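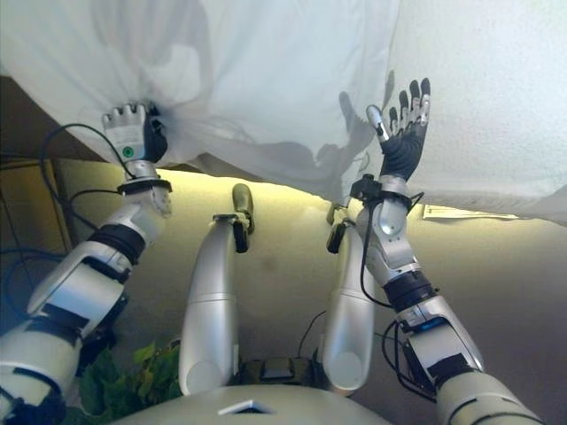
White sheet lifted clear, with the fabric bunched on one side.

Ditstead Bedding Standard: interim progress report to the Manzano fund
Reporting period closed in December

1. Scope
The grant covers one written standard for making up the guest beds at Ditstead, the stock to support it, and a check of how well the standard holds in daily use. The room count is 30. Work on the bathrooms and the blinds is outside the grant and is not reported on.

2. Stock
The opening count in the Ditstead linen store found 161 flat sheets fit for use. A further 19 were withdrawn for worn hems or stains that did not lift after a second wash. Replacements were ordered from Faltell in the same plain white, one size up in length. The older sheets left too little fabric to tuck at the foot once the top had been turned down, and most of the beds that failed the first check failed at that point.

Pillowcases were not replaced. The existing cases fit the pillows and the closures are sound.
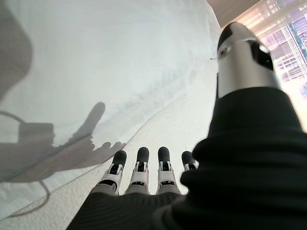 3. Method
The draft standard sets the order of work: bottom sheet, top sheet, turn-down, pillows. The sheet is opened above the bed, lowered, and centered before any edge is tucked. Corners are folded at 45 degrees and the sides are left until both foot corners are done. Creases are worked outward from the center line toward the nearest edge.

One change was made during the period. The draft had called for pillows to be set before the turn-down. This caused the turn-down to be redone on most beds, and the order was reversed in the second version.

4. Spend
Spending to date is $2,000, all of it on sheets and delivery. The laundry contract with Judon is paid from the operating budget and does not draw on the grant - the two accounts are kept apart.
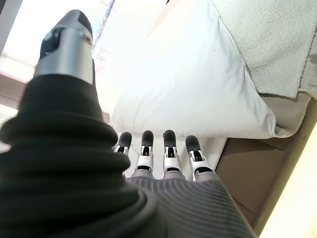

Reading time: 2 min

5. Open items
Pillow position is still loosely worded. The second version says "square to the head of the bed" and gives no distance from the turn-down. A figure will be added after the next check.

Shrinkage on the longer sheets has not been measured past the fifth wash. Judon will return a marked set after the tenth, and the lengths will be reported with the final stock count.

The third version of the standard is due with the next report.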